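Workshop notebook — entry for January 12, 2026
Bench: wet end, vat 2
Present: Yolanda Holloway, Latrice Blackwood

Purpose of the day: to continue the sizing trials on the Plestham rag stock and to settle the gelatine strength for the replacement endleaves of the Nosness parish register (the volume beginning 1809). The previous entry left the matter open between the weaker bath and the stronger.

Stock. The linen half-stuff had been soaking since the last session and was beaten again until the fibre hung evenly in the test jar. One knot of thread was found and discarded. The pulp was then let down in the vat with soft water and stirred by hand. Y.H. noted that the stock drained more slowly than the June batch, and the deckle was therefore held level a little longer before couching. Small quantities for the test sheets should continue to be drained over a colander; the large sieve wastes too much fine fibre.
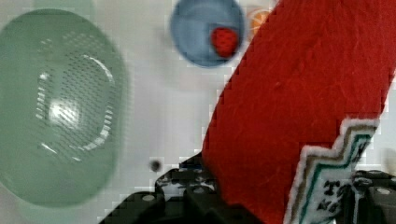 Paper and Binding Workshop, Jasten House — Conservation Section

Sheets formed: 25, of which 3 were rejected at the couching stage. Two had drops from the deckle and one had folded at a corner. The remainder were pressed between felts in the usual order, changed once, and pressed again under the full weight. The felts on the lower half of the post are becoming thin and leave a visible weave on the wire side. L.B. is to ask Charpentier for a price on new ones, cut to the present size. The old felts should be kept for blotting.

Sizing. The gelatine was soaked in cold water for an hour and warmed slowly in the double pan. It was not allowed to boil. Sheets from earlier trials, already dry, were passed through in pairs, the weaker bath first. Observations as follows.

Weaker bath: the sheet handles well and folds without cracking. Iron gall ink feathers slightly on the felt side. Acceptable for endleaves, which will carry no writing beyond a pencilled shelfmark.

Stronger bath: a good rattle, and no feathering on either side. The sheet cockled at the edges on drying and the surface is a shade too bright beside the original leaves.

L.B. prefers the weaker bath. Y.H. would like to see both after a further week under boards before agreeing, as the cockling may yet settle. No endleaf is to be cut until this has been decided.

Colour. The unsized sheets remain cooler than the register. A small addition of unbleached flax to the next beating is proposed — one handful to the pail, measured by weight so that it can be repeated.
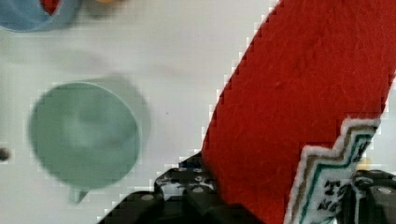
Table top, with green cup and strip of red felt.

Register itself. The sewing supports were examined again. The tail cord has broken at the third gathering and will have to be replaced; the others are sound. The first gathering has been guarded with light tissue and is drying under glass. Loose fragments from the gutter are in the labelled envelope in the plan chest, second drawer, and must stay with the volume. The pencil foliation disagrees with the parish list after the burials section. L.B. has written to Nosness to ask which numbering they wish to keep.

Housekeeping. The vat was emptied and the mould rinsed, brushed and stood on its long edge. The hog valve is dripping again. The double pan should be washed in warm water on the same day — gelatine was found dried to the rim this morning and took some time to remove.

To do before the next session:
Weigh out flax for the revised stock.
Turn the sized sheets and replace the damp blotters.
Order wheat starch; the tin is nearly finished.
Enter the ink test strips in the sample book, with bath strengths written on the back of each.

Y.H.; read and agreed, L.B.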